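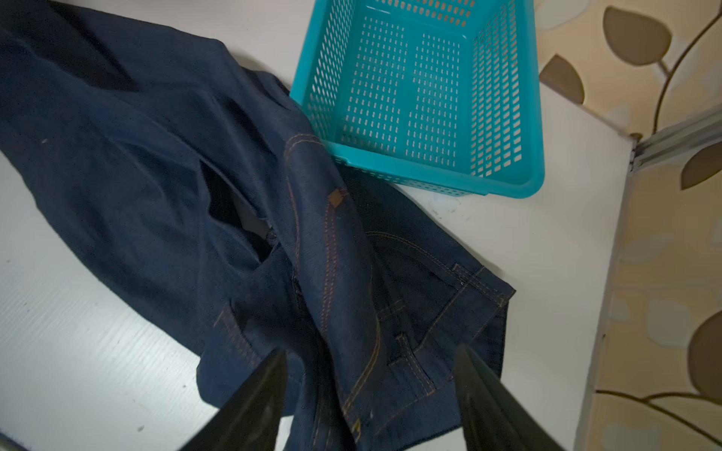
# Re: [susgate-textiles] Folding denim for the small baskets

Thu 6 July

> The June sheet says to fold jeans in thirds and stand them in the basket on the fold. Mine come out thicker at one end and fall over. Is the sheet wrong, or is it the heavier denim? Also, does it matter which end goes in first? I have 40 pairs to get through for the Ogilvie sale.

The sheet is correct for thin trousers. It was written before we had any heavy denim, and section 4 should have been split. The uneven end comes from the waistband, the patch and the pocket layers all ending up in the same third.

Start by getting the pair flat. Take one end in each hand, waistband and hems, and pull along the length until the legs stop twisting. Use the stitching as the guide, as the color is too dark to show a small twist.
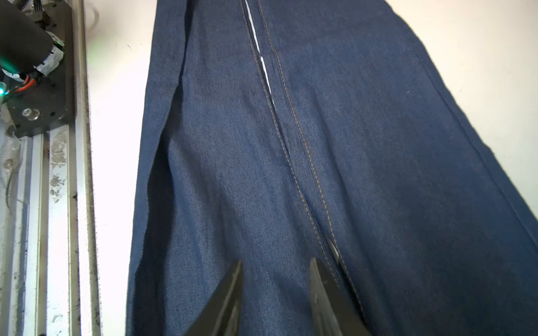 Smooth outward from the seam to the edge. Small wrinkles can stay. A long crease should come out before the first fold, or it will set under the weight of the stack.

Then proceed as follows:

1. Lay one leg over the other, with the back pockets outside.
2. Push the crotch point in so the edge is straight.
3. Fold the hems up to just short of the waistband. Leave a gap the width of the band.

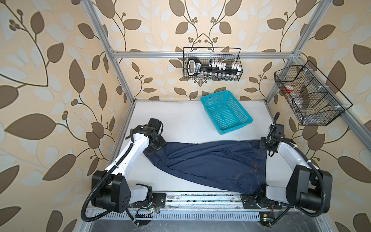 4. Fold once more, toward the band, and stop there. A third fold is what makes the bundle tip.

On the second question: waistband up. The button and the band are what people look for, and the size can be read without unpacking. The turquoise baskets with perforated sides are short for a folded pair, so expect some denim above the rim.
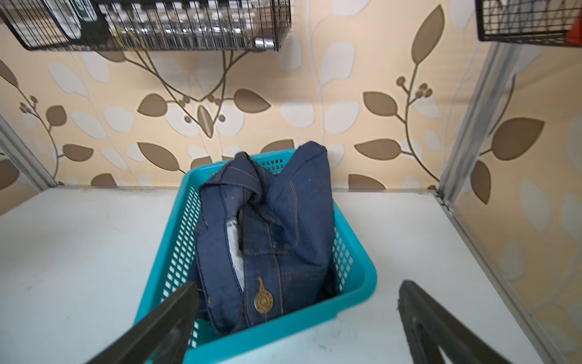
Unfolded pairs can go in the same way for moving between tables - band up, legs underneath - but do not store them like that. The lining works its way out and the legs crease at the rim.

For 40 pairs I would sort by weight first and do the heavy ones in batches of 5. I will send a corrected section 4 to the list when it is ready.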